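L'école des chaises

Il existe un métier qui consiste à ranger une chaise en y pensant très fort. Je l'ai exercé pendant un après-midi, dans les locaux de Rurnel, et j'en suis revenu avec des courbatures et un respect nouveau pour les serveurs de brasserie.

Le principe tient en une phrase, celle que l'on m'a servie à l'accueil avec un café tiède : un robot apprend mieux quand on lui montre. Pendant des décennies, on a écrit des lignes de code pour expliquer aux machines où poser la pince, sous quel angle, avec quelle force. Le résultat savait souder une portière au millimètre près et restait interdit devant une tasse déplacée de la largeur d'un doigt. On procède désormais comme avec un apprenti. On fait le geste devant lui, on le refait, on recommence après le déjeuner, et l'on espère qu'à force de regarder il finira par saisir quelque chose que personne n'a réussi à formuler.

Chez Rurnel, l'exercice du mois de juin s'appelle « remise en ordre de salle ». Le client, Comham, gère des cafétérias d'entreprise et rêve d'un robot qui passerait le soir, quand tout le monde est parti, remettre les chaises à leur place. J'ai demandé si les salariés ne pouvaient pas le faire en se levant. On m'a répondu que la question avait été étudiée.

Mon instructeur m'a donc placé devant une table et m'a donné la consigne : les deux mains sur la barre avant, on pousse, on s'arrête, on lâche, on recule. Cinq verbes, dont le plus difficile est « on s'arrête ». Où s'arrête une chaise rangée ? Chacun de nous le sait, et chacun s'arrête ailleurs. Le protocole de Rurnel consacre une page et demie au sujet. J'y ai appris que j'étais un « pousseur profond ».

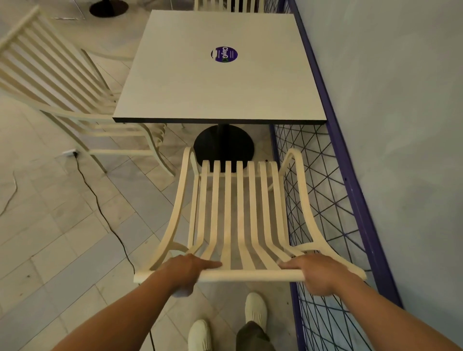
Yu-ting Tsao trouve que l'on se trompe d'école : à force de réclamer des gestes propres, on fabrique des robots qui n'ont jamais vu une chaise se coincer, et le premier pied pris dans un câble les laissera songeurs jusqu'au matin. Mieux vaudrait, selon elle, enregistrer aussi les ratés, les hésitations, les reprises, tout ce que l'on jette aujourd'hui au montage.

L'argument divise le métier en deux camps, qui se saluent poliment dans les colloques. Les puristes veulent des démonstrations impeccables, toutes semblables, faciles à imiter. Les autres soutiennent que l'intelligence du geste se loge dans le rattrapage, dans ce petit coup de poignet par lequel on corrige une trajectoire mal partie. J'ai spontanément rejoint le second camp, pour des raisons qui tiennent surtout à la qualité de mes trajectoires.

Il y a aussi une querelle d'outils. L'école de la télécommande, incarnée par Brulldale, installe l'instructeur dans un fauteuil, lui met des manettes entre les mains et lui fait piloter le robot à distance. L'avantage est que la machine exécute elle-même le mouvement, avec ses propres bras et ses propres limites : rien à traduire. L'inconvénient est qu'il faut l'avoir vu pour y croire. J'ai passé une matinée chez eux à tenter d'attraper un dossier de chaise avec deux pinces qui me répondaient avec un léger retard, comme un interlocuteur vexé. Au bout d'une heure, je parlais au robot. Au bout de deux, je m'excusais auprès de la chaise.

L'école de la main nue, celle de Rurnel, renverse l'affaire. L'humain fait le travail avec ses doigts, à vitesse humaine, et laisse aux ingénieurs le soin de transposer. On récolte beaucoup plus vite, et les gestes ont du naturel. Reste que le robot n'a pas mes mains. Ma façon de poser les doigts à plat sur une barre arrondie, en me fiant à la paume pour sentir si ça accroche, ne lui dira pas grand-chose s'il n'a pas de paume. « On s'arrange », m'a dit mon instructeur, avec la sérénité de celui qui travaille à l'étage du dessous.

Combien de fois faut-il montrer ? La réponse varie selon l'interlocuteur et, je le soupçonne, selon l'état de son budget. Pour un geste simple, dans une salle que le robot connaît déjà, l'équipe se contente de 200 démonstrations. Pour la cafétéria entière, avec ses tables de travers et ses chaises en goguette, l'objectif fixé avec Comham est de 2 000. J'ai fourni ma contribution entre quatorze et dix-sept heures. Le logiciel de tri, baptisé Huang pour une raison que plus aucun membre de l'équipe ne se rappelle, en a rejeté cinq d'emblée. Motif : « intention ambiguë ». On m'avait déjà fait ce reproche, mais jamais à propos de mobilier.

Car ranger n'est que la moitié du programme. Pour pouvoir pousser une chaise, il faut d'abord la tirer, et tirer est une discipline à part entière. On saisit la même barre, au même endroit, et tout change : le poids vient vers soi, les pieds du démonstrateur se trouvent soudain sur le trajet, et il faut reculer sans regarder derrière. Les ingénieurs adorent ce genre de symétrie imparfaite. Ils avaient espéré, dans un premier temps, se contenter de passer les séquences de rangement à l'envers. Le robot ainsi formé reculait avec une conviction admirable, mais lâchait la chaise avant de l'avoir prise.

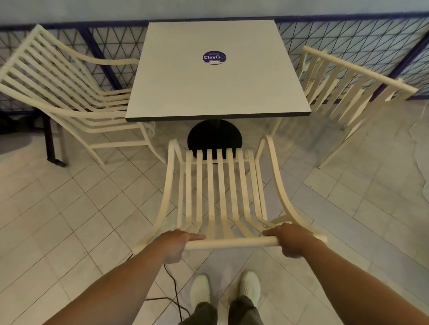
Il a donc fallu tout reprendre dans le bon sens, tirer pour de vrai, autant de fois que l'on pousse. Vers seize heures, une forme de transe s'installe. On cesse de voir un siège, on voit une barre, un jeu de lattes, un pied de table qu'il ne faut pas heurter. On se surprend à soigner l'approche. On se découvre un style, puis on apprend que le style est précisément ce que la machine devra oublier, puisqu'elle fera la moyenne de tous les démonstrateurs : le pousseur profond que je suis, le timoré du matin, la stagiaire gauchère, et celui qui donne toujours une petite tape à la fin.

Cette tape préoccupe beaucoup l'équipe. Elle ne sert à rien. Elle figure pourtant dans assez d'enregistrements pour que le robot d'essai se soit mis à la reproduire, doucement, du bout de la pince, une fois la chaise en place. Faut-il la supprimer ? Les puristes disent oui. Comham, consulté, a demandé un délai de réflexion. Il paraît que la direction la trouve rassurante.

À dix-sept heures, j'ai rendu mon badge et je suis allé boire un verre en terrasse, au coin de la rue. En partant, j'ai remis ma chaise sous la table, des deux mains, lentement, en marquant l'arrêt. Le serveur m'a demandé si tout allait bien.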